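Gader puts robot arms on burger assembly at Brostel kitchen
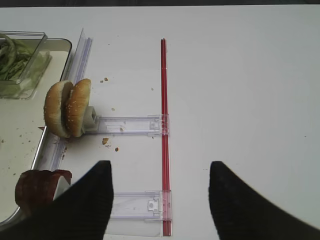

Contract caterer Gader has moved part of its burger assembly at the Brostel production kitchen to two-finger robot arms, a change that takes effect across both daytime shifts in March. The arms pick and place; people still cook, portion, inspect and pack. Each station is laid out on a white tabletop with a metal tray, and the bun halves stand upright in a holder, cut faces together, with clear plastic brackets running across to a red rod. Sesame buns shed a fair amount, and crumbs on the table are one of the things staff are now assigned to watch for.

The arms were supplied and set up by Korus, which also wrote the handling routines. Gader said the line is rated at up to 300 burgers an hour when all stations are running. The kitchen supplies 493 meals to the Shabalala site at each lunch service, along with smaller orders to other customers.

Ten jobs on the assembly line are affected. Gader said none of them has been cut. Four of the workers have moved to portioning and packing, and the other six have been retrained as station attendants. An attendant loads trays, clears stoppages and wipes down the table between batches. Pay grades for the attendant role have not been settled. The current assembly rate applies until they are.

"The reach and twist is what wore people out," said Colm Daly, production manager at Brostel. "You were doing the same wrist movement all shift. The attendants move around more, but they also have to stop and think more, and some of them did not like that at first."

Daly said the hardest item to automate was the bun. A gripper that closes far enough to hold a patty will crush bread, and a gripper set for bread tends to drop the patty. The holders were added after early trials in which bun halves lying flat were picked up in pairs or pushed off the table. Standing them on edge gives the fingers a fixed place to approach from. The finger opening is set separately for each item.

The changeover has altered the working day in smaller ways. Trays must now be placed within a marked area before a station will start, so loading takes longer than it did. Breaks were previously taken when the line went quiet. They are now set by the cleaning schedule, with each station stopped for 10 minutes between batches. The early shift starts at 5:30 a.m., half an hour earlier than before, to allow time for checks on the grippers.

Staff raised two complaints during the trial period. The first concerned noise from the compressor, which has since been moved to the loading bay. The second concerned stoppages. When an arm fails to pick up an item twice in a row, it halts and waits for an attendant, and on some shifts one person was covering three stations. Gader has set a limit of two stations per attendant and said it will review that figure after 100 shifts.

Quality checks remain manual. A worker at the end of the line opens and inspects one burger from each tray and has authority to stop all stations. Daly said there are no plans to replace that check with a camera system.

Side dishes are handled separately. Vegetables arrive at the station already portioned in containers, and the arms move the container without touching the food. Salads and anything with sauce are still put together by hand – the kitchen tried a dispensing unit for sauce last year and returned it.

Korus will keep a technician on site through the end of the month. After that, faults that attendants cannot clear will be reported by phone, with a spare gripper kept at the kitchen. Two of the attendants are being trained to fit it.

Gader has not said whether its other kitchens will make the same change.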